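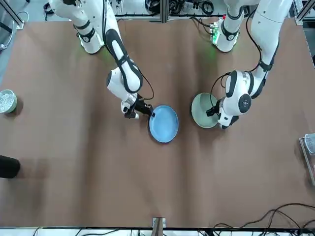 June, a bit after nine at night

Well, I'm keeping the plate. I went back and forth on it all day like it was a house or a car, and then I was rinsing out my coffee cup around four and just knew. It stays, and the big white dinner plates go to Shaimaa, who's been asking for them since she moved into the place on the hill and found out her landlord's idea of "furnished" was one saucepan and a can opener.

This whole plate business started with the kitchen cabinet (the one to the left of the stove, with the door that sticks). I opened it last weekend to find the gravy boat and a stack of saucers slid out at me. I caught most of them! One got away and went in the trash, and I stood there in my socks not daring to move until I'd found my slippers. After that I decided everything in there was coming out, all of it, down to the shelf paper.

So it all came out. I had plates on the counter, plates on the dryer, plates on both chairs so I had to eat my sandwich standing up. I had no idea I'd hung on to so many. There are the white ones from the first apartment, the brown speckled ones Mounir gave us that weigh as much as paving stones, and then the odd ones that never belonged to any set and that I always end up reaching for anyway. I think I like the odd ones best. You never have to worry about breaking up the family.

The pale one is an odd one. I bought it at the Mukstead sale two summers back, out of a box under a table, wrapped in half a newspaper. Hazel was with me and she said it was green. I said blue. We argued about it the entire drive home and then she texted me a paint chip at eleven that night to prove her point, and the paint chip was, if you ask me, blue. I got it out this morning and looked at it again and I can't settle it. Over by the window it goes one way and under the kitchen light it goes another. I've stopped trying. On my list I wrote "pale plate" and left it there.

What I do know is that it's the right size and shape. It's shallow, but it has a proper raised rim, so when you carry toast and a runny egg across the room the egg stays put. The speckled ones are flat right out to the edge and I've had beans in my lap more than once. And I like the flat part in the middle for cutting things, your knife doesn't skate off the way it does on a curved plate. Kulsoom says I'm the only person she knows who has opinions about the middle of a plate. She has opinions about spoons, so she can't talk. 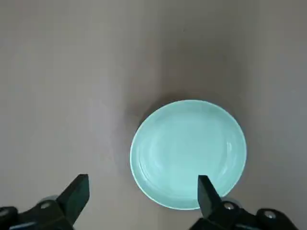

The pale plate, nothing on it yet. Blue or green, Hazel?

I keep going back to look at that shine down the side. The glaze is lovely and smooth, and when the light gets on the inside slope it makes these long pale streaks, almost like there's water in it. You don't notice any of that with a pork chop sitting in the way. I ate off this plate for two years and I don't believe I ever once looked at it properly.

I also like it against a plain table. I've been a tablecloth person my whole life (Mom ironed hers, even the everyday ones) but I'm coming around. A plain gray-beige top with one plate on it looks calm. It looks like somebody's going to have a nice quiet lunch. I've got a drawer with I don't know how many cloths in it and that drawer's next, once I've got my strength back.

Ilir stopped by after lunch to drop off the ladder and got put to work, poor man. He did the top shelf because I can't reach the back of it without climbing on the counter, and he found the lid to the blue casserole! I've been using foil on that casserole for ages. He also found a jar of cloves so old the label had gone completely white, and he opened it and smelled it and said it smelled like the inside of a desk. Out it went.

He thinks I should sell the white plates instead of giving them away. He looked up the same pattern on his phone and somebody wants 194 dollars for a set with the soup bowls. I don't have the soup bowls. I have one soup bowl and it holds rubber bands. Anyway I'd sooner see them at Shaimaa's with her terrible lasagna on them (I love her, it's terrible, she knows) than mess with boxes and the post office.

I measured the shelf for new paper, and then I measured it again because I'd written the first number on the back of an envelope and thrown out the envelope. Mollance has a roll with little lemons on it. They've also got a plain gray that's probably more sensible, and I'm going to get the lemons.

New arrangement, so I remember: everyday plates on the bottom shelf, at the front, with the pale one on top. Bowls behind. Speckled ones up on the middle shelf, because Mounir does ask about them when he visits and I want to be able to put my hand on one fast. Saucers nowhere near the door. I still haven't decided about the cake stand — it's too tall for every shelf in this house and has been living on the fridge with a dish towel over it.

My back is sore and my hands smell like dish soap, but the cabinet is wiped down and the door doesn't even stick as badly. Ilir rubbed a candle stub along the edge and it helped a little.

Supper was cheese on toast with a sliced tomato, on the pale plate of course. I cut the toast in triangles, which I never do just for me. Then I washed the plate and dried it and stood it on top of the others, and I've been back in to look twice.

Things for tomorrow: call Shaimaa about boxes, and tell her to bring towels to wrap everything in. Lemon paper. Ask Kulsoom if she wants the extra saucers for under her plants. Find the gravy boat, which I still haven't seen and which is the only thing I opened that cabinet for in the first place.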